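Verninent Workshop Course
Furniture Surfaces, Unit 5: Reading and Maintaining a Pale Wooden Top
Handout revised July 1, 2020

5.1 Scope

This unit covers the inspection and routine care of light-coloured wooden table tops. Repair of edges and joints is dealt with in Unit 6. Students should have read the notes on finishes before attending, and should bring their record sheets from the Clestau exercise.

5.2 Grain

Grain is the visible arrangement of the wood fibres at the surface. On a pale top the contrast between bands is low, and beginners often record the surface as plain. It should be looked at twice, once from above and once from a low position at the end of the table. Record the direction of the lines, whether they are closely or widely spaced, and whether the darker streaks are continuous.

Direction is always recorded relative to the long edge of the table. A line that looks diagonal to a person standing at a corner may run parallel to that edge, so the standing position must be written down as well.

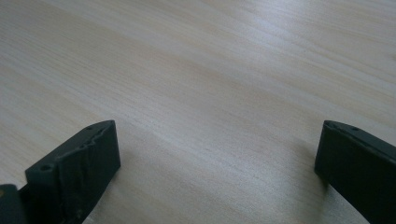 Fig. 5.1 Fine, closely spaced grain, with tan streaks alternating with cream bands. Note the whitish band of reflected light.

5.3 Reflected light

A reflection can hide the colour of the wood beneath it. In Fig. 5.1 the surface looks almost whitish-grey where the light is strongest and warmer towards the lower left. A difference of this kind must not be entered as bleaching or wear until it has been checked. The check is simple: move to the other side of the table and look again. A reflection shifts with the observer. A bleached patch stays where it is.

Marks that do stay in place are sorted as follows.

Ring, pale: moisture in the finish.
Ring, dark: moisture in the wood.
Dull patch: worn finish, or residue from a cleaning product.
Fine lines across the grain: scratches. Lines along the grain are harder to separate from the grain itself and should be felt with a fingertip.

5.4 Viewing at a low angle

The low view shows changes in sheen which are lost from above. Bring the eye down until the far part of the surface begins to shine, then move slowly along the edge.

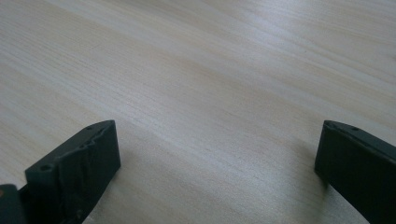
Fig. 5.2 Low oblique view. Bands of tighter and smoother grain; gentle sheen on the further part of the surface.

The lighter and darker bands in Fig. 5.2 follow the grain. Residue from a cloth usually follows the path of the hand — often in curves — and crosses the grain without regard to it.

5.5 Routine cleaning

Dust with a dry, soft cloth, working along the grain. If residue remains, use a cloth wrung out in clean water and dry the surface at once. Vastar paste is applied only to waxed tops, left for 20 minutes and buffed with a clean cloth. It is not to be used on the lacquered tables in the Mabuza room.

Do not use scouring pads. Abrasive paper is not part of routine care and is covered in Unit 6.

5.6 Written work

Prepare a condition record for one table, using both viewing positions. Include a sketch showing grain direction and the position of the light source. Records are due at the first session in October.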